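Workshop notebook - Prasden conservation bench
Entry for May 1, 2021
Written up by Pauline Birkett. Copy to Nigel Ackroyd and Houda Bouazza.

Subject: jewellery box, Lockwood loan, ring compartments and lining

The box was brought up from the store this morning and signed in by Vinh Kim. It had been held there since April, awaiting a decision on whether the rings should travel with it or separately. The decision received from Houda is that box and rings are to be kept together for the handling display, and that the interior is to be put in order before the next condition check. The present entry records the arrangement of the interior, the surface cleaning and the points left open.

Gloves were worn throughout. The table surface was wiped down and allowed to dry before the box was placed on it. Remigiusz asked that the lid be raised by the sides and not by the clasp, and this was done. The hinge moved freely with no noise. The lid holds upright without support, but it should not be left in that position overnight.

The exterior was gone over with the soft brush first, working from the lid downwards, then with a dry cotton cloth. The reddish-brown covering has a leather texture and holds dust in the grain, particularly along the lower edges. No liquid was used. I would ask that none be used by anyone else until the covering has been properly identified. The loan form says "leather", but it says so in the same hand that describes the clasp as brass, and neither has been tested.

The white lining was treated with the low-suction nozzle through a gauze screen. The gathered pocket in the lid was opened gently with a bone folder and checked inside. It contained a folded slip of tissue and nothing else. The tissue has been placed in a labelled envelope and put with the paperwork. The necklace hooks at the top of the lid were brushed one at a time. They are to stay empty for the display, as the chains are going into the Wundar case. 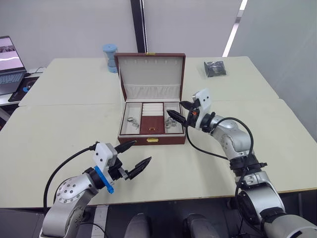

Lockwood box, lid raised. Rings in the left and right compartments; ring rolls and covered tray in the centre.

The rings remain divided between the two side compartments, with the larger group on the right. Nigel's earlier note proposed moving them all to the ring rolls in the central section. I have held back from this for the time being. The rolls are cushioned and appear firm enough to grip, but the rings have not been measured, and a narrow band pushed into a tight roll is awkward to withdraw without pulling on the fabric. A trial with 4 rings is suggested, using the plainest bands only, and leaving them in place for 20 minutes before the cushions are examined for marks.

Loose rings in a pile will also rub against one another. If the trial is not approved, a small pad of acid-free tissue should be laid in each side compartment and the rings spread over it in a single layer. Vinh has cut the tissue to size and it is in the top drawer of the bench.

The cover in the central section lifts by its small gold handle. The handle should be taken between finger and thumb and raised straight up. It is not to be used for sliding the cover, and the box is not to be tilted to free it.

Readings at the bench: relative humidity was higher than I should like, at 60 per cent by the Mikine meter. Houda has been informed. Silver gel packets are not to be placed inside the box itself, but may stand beside it in the crate.

Outstanding:
Covering and metal fittings to be identified (Remigiusz).
Decision on ring rolls or tissue (Nigel).
Rings to be measured and listed singly before any are moved - list to be kept with the loan form.
Crate foam to be recut, 6 mm deeper at the front so that the latch plate does not bear on it (Vinh).

P.B.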